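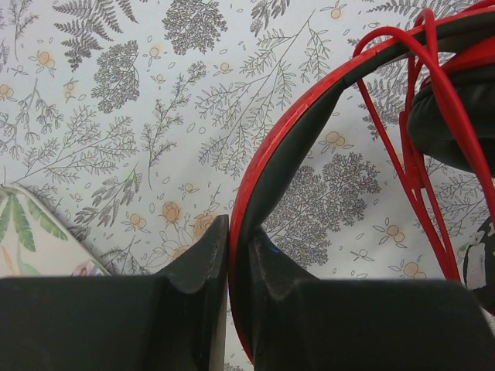 I do not agree with timed tests for the multiplication tables. I have taught mathematics to young children for 20 years, first in my own country and now in Arkness, and each year I become more sure of it.

The usual test is a page of problems and 2 minutes on the clock. The children who know the facts already finish early and look around the room. The others look at the clock. I had a girl who could explain to me why 6 times 8 is the double of 3 times 8, with a drawing, very calmly. On the timed page she wrote four answers and then stopped. What did I learn about her from this page? Only that she is afraid of it.

My colleague Blandine Cordier does not share my opinion. She says that a child who must stop and think for 7 times 6 will be lost later, when fractions and long division arrive. She is right about that, and I want my students to be quick also. But I think the speed comes from using the facts many times, in games, in talking, in small problems with a reason behind them.

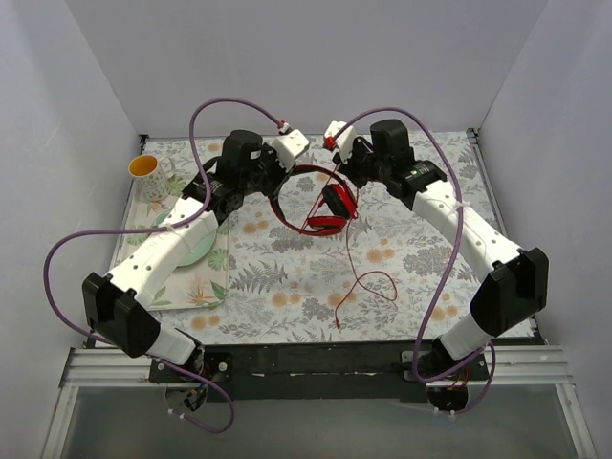

So in my class we do a short number talk each morning. I write one product on the board and the children tell how they found it. Some of them count by steps, some use a fact they know – usually a double or a ten – and some just remember. It takes more time than a test and it gives me nothing to put in the grade book, which some parents find strange. In December I invite them to sit with us for one of these talks, and most of them start to raise their hands too.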